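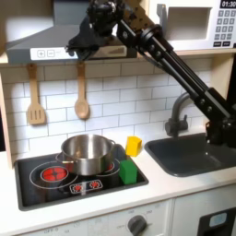 Pitch Length and Follow-up Interest at Student Start-up Showcases
Project report, Entrepreneurship Practicum

1. Aim
The project tested whether a shorter pitch leads to more follow-up requests from investors. Two showcases were compared, Prundik in April and Tasitz in May.

2. Method
Teams at Prundik spoke for five minutes, teams at Tasitz for three. Each registered investor received one paper form and could tick any team they wished to meet. Forms were entered by hand and checked a second time against the originals.

3. Results
Prundik produced 193 requests and Tasitz 407. Attendance was capped at 100 investors at both events. Two teams, Geum and Cunitz, pitched at both – each drew more requests at the second.

4. Limits
The programme order differed between the events and was not randomised. Geum also changed its slides before May, so its result cannot be put down to timing alone. Late forms were left out of the count.

5. Further work
Repeat with a fixed running order and record which requests lead to a meeting.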